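Trivum > Technical Reports > Household Manipulation > Section 4

Last updated: 17th August

Kai-wen Lu and Pin-yu Sin

4. Sorting from Clutter

4.1 Motivation

Putting toys away is a routine chore in any home with small children, and it is poorly covered by existing benchmarks. Most tidying tests use rigid objects set apart on a flat surface. A real toy bin contains deformable, transparent and entangled items, and the objects of interest are often under something else. The sorting task was written to include these conditions from the start. It is the hardest of the household tasks in the Skidix set and the one on which the gap between reported and usable performance is widest.

4.2 Task Definition

The robot must remove items one at a time from a full tray and release each into one of three boxes through a round hole in the top. The target box is given by color before each pick. A trial ends when the item has passed fully through the hole, when it has come to rest elsewhere, or when 53 seconds have elapsed. Items resting on the rim of a hole are scored as failures. No credit is given for a correct grasp followed by a missed placement.

Trays are packed by hand and are not reset between trials, so the pile changes as items are removed. Cloths are left in place. An object covered by a cloth may be reached by moving the cloth first, but the move uses trial time. Figure 4 gives two views of the work area. 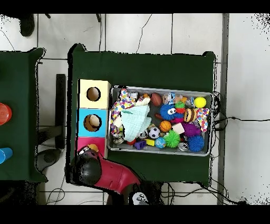
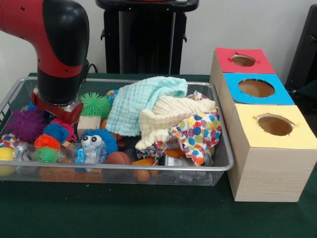 Figure 4. Sorting task. First view: overhead, with a small toy held at the gripper tip just above the pink box. Second view: from the side, with the gripper over the spiky balls in the wire-mesh tray and the boxes to the right.

4.3 Results

We ran 513 scored trials with the Flarine grasp planner. Training used 3,000 teleoperated picks, of which 2,000 were recorded on trays of the same type. Spiky balls were grasped reliably at any approach angle - the spikes seat between the fingers and tolerate a poor estimate of the center. Smooth balls rolled when touched off-axis. Clear plastic was the main source of empty grasps, as depth readings through it were unstable.

Placement errors were fewer but harder to recover from. Soft toys folded over the edge of the hole and stayed there. The Tse release routine, which lowers the item before opening the fingers, reduced this failure but added time to every trial.

We conclude that the system can sort a mixed tray under supervision. It is not yet suited to unattended use in a home, where a person would have to finish the job.

4.4 Limitations

All trials used one arm and one gripper. Box positions were known in advance to within the accuracy of the table calibration, and lighting was held constant. Performance on trays packed by children was not measured.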